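From: Najjar
To: workshop list
Subject: Re: [workshop] What is left for us at the benches?

Kirsten Chan wrote:
> I hear from the Broline people that after their arm came, two of the
> benches were simply taken away. Before we vote on anything in March I
> would like to know how it is at Clenance. Do your people still open
> machines by hand? And who decides the pace, you or the arm?

Dear Kirsten, dear all,

I will try to answer in order, and please forgive me if it becomes long.

Yes, we still open machines by hand. The last lot was 561 office computers from one insurance company, and every side panel was taken off by a person. The arm does not do this step, and I do not think it will do it this year. What it gets is the drives and the carriers, always the same grip, which was the part that gave us sore thumbs.
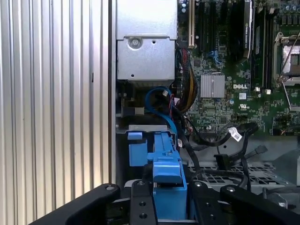
The cables stay with us also. A person sees at once which plug has a latch and which one has none, and the arm must be told this for every model. So three of us now spend the mornings on what the office calls "preparation". It is the old work with less pulling and more looking.

About the pace I am less content. Kikico, who sold us the cell, wrote 50 units per shift into the plan, and for the first weeks this number was on the wall for everybody. We asked for it to be removed. It was a number for the arm — but people read it as a number for themselves, and they skipped breaks. Now the person at the bench calls the next unit with a button, and the arm waits. I would ask for this button in writing before you sign something.

No bench was taken from us. However, two colleagues who were on the evening shift moved to testing, and one of them did not want it. He lost the evening allowance too. This should have been discussed before, and I say it here because our own newsletter did not mention it.

For training, we got one day. It was too short. After the first 500 units I understood most of the error messages, but I had to write my own list of them, with the older Dell workstations on a separate page. I can send it to anyone who writes to me off the list.

Could somebody from Broline say if their two benches are gone for good, or only moved?

With kind regards,
Najjar
Clenance, dismantling, early shift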